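About Bollen

Most companies that sell office plants will tell you a ficus makes your staff happier, smarter and less likely to catch cold. We have read the same articles you have and we are not convinced. A plant on a desk is nice to look at if it is the right size and somebody keeps the dust off it. Past that, we make no claims.

Bollen was started by Hatsue Hayashi and Noémie Coste, who had both worked in offices where the greenery was paid for monthly and died monthly. Hatsue used to manage the building side of things and signed those invoices. Noémie did flower arranging and was tired of hearing that fake flowers were a crime. They now supply potted plants and artificial arrangements for desks, meeting tables and front counters, with 13 regular clients and a price list that fits on one page.

We try every grouping on our own table before we offer it to anyone. The table is plain gray, which is unkind to weak colors, and so is the average conference room.

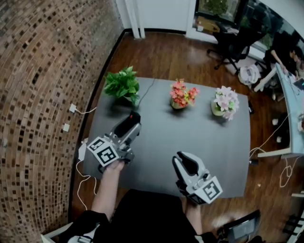 The grouping we get asked for most is three pots in a row: something leafy, something pink, something pale. We doubted it for a long time. Three in a row can look like a store shelf, and catalogs lean on it far too much. What changed our minds, partly, was pushing the row to the far side of the table and leaving the rest clear for work. People need somewhere to put their elbows. A big centerpiece gets moved to the windowsill by the second week and stays there.

Small pots for leafy plants, round ones for flowers. Noémie would argue the point about round ones, and has.
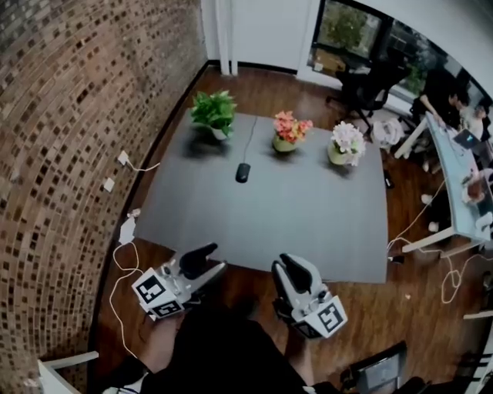
We also look at what else lives on a desk. Cables, a mouse, a laptop, whatever got left from the last meeting. Catalog photos clear all that away, and then the pot arrives and has to share space with a charger. We leave the cords where they are when we test, and if an arrangement only works on a bare table we drop it from the list.

What we won't do: sell you 500 plants for one floor, promise cleaner air, or tell you an artificial flower needs no care. It needs wiping. We suggest every 10 days, and we know most offices won't.

Visits are by appointment, Ivavbridge office only. Ask for Hatsue about prices and Noémie about anything with petals.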